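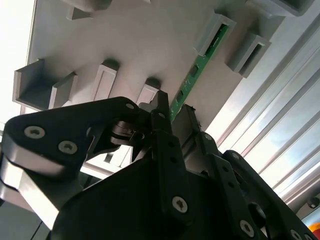 Keeping the Flilbridge card cell honest: a little gallery

Hi all! A bunch of you asked how we look after the card cell at Flilbridge, so I finally put some pictures up with a few notes. If you're new, the cell is one arm with a two-finger gripper, a slotted fixture plate next to it, and whatever desktop computer we have lying open on the table that day. It handles cards and memory sticks, and I'm the one who gets the call when it starts missing slots.

Most of what I do is boring, and I kind of love it. I go over the gripper first, every time, before I even wake the arm up. There are a lot of hex screws on the finger links and they do work their way out if you let them. I put a key in each one and lean on it a little, no hero stuff. We got to 4,000 cycles last March without a single loose link and then I got cocky and skipped a check, and guess who spent an evening on the floor with a flashlight looking for a screw? Yep.

The holders on the fixture plate get a wipe and a poke with a spare board. If the board drags on the way in, I look at the slot walls before I touch the program. Our first plate (the one Randetti made for us) had slots that were a hair too tight, and I wasted two days moving taught points when all it wanted was a bit of sanding. The fixture points live in their own file now, number 131, so I can shift the whole plate in one go without messing up anything on the computer side. Best thing I ever did for my own blood pressure!

After the plate comes the fun part, which is teaching the points inside the computer.
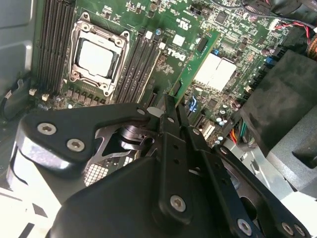 Words and pictures by Gunvor Vik, Wednesday, November 19, 2025

Fingers right down at the card and the slot, with memory banks on both sides of the socket, so there's not much room to be sloppy. I run this bit at crawl speed and keep one hand on the stop button. The trick that saved me (thank you, Backlund forum people) is to teach the point above the slot first, then the point in the slot, and never let the arm travel sideways between them. Straight down, straight up. If you come in at an angle you'll catch something, and on a crowded motherboard there is always something to catch.

I also keep the finger force low while I'm teaching, way lower than you'd think. You can add more later. My number for cards is 73 on our controller's scale, but please don't copy it, your fingers aren't my fingers! Start soft and bump it up until the card stops slipping when you tug it.

Oh, and cables. Before any run I look at the power and SATA bundles inside the case and ask myself whether the gripper body is going to brush them, because it's the fat part of the gripper that gets you, much more than the tips. I now do one full pass with the fingers empty and just watch the wide end go by.

The last one is the view from farther back, with the fingers above the CPU socket and the fixture plate sitting beside the case. I like checking from this side as well, mostly for the arm's own cable. It needs enough slack for the wrist to turn all the way, and not so much that the loop can drop down and snag on the drive cage. I've retied ours more times than I want to admit.
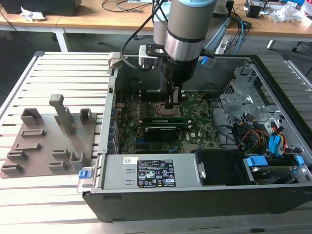 Idun Fjeld wrote back after reading a draft of these notes: Good stuff, but you left out the part where you check the table! If the case gets nudged even a little between runs, all those nice points are off and you'll blame the gripper. I'd put two hard stops on the extrusion and push the case up against them before every start. We did that at Fistelov and quit reteaching every Monday.

Fair, and I'm stealing it. I've got a box of T-nuts and some scrap bar, so the stops go on next, and then I'll redo the socket-side points from scratch and see how long they hold. The log says we're 957 cycles in since the last full reteach, so it's a decent time for it anyway. If you've got a favorite way to clamp a computer case without denting it, put it in the comments, I'll try pretty much anything once.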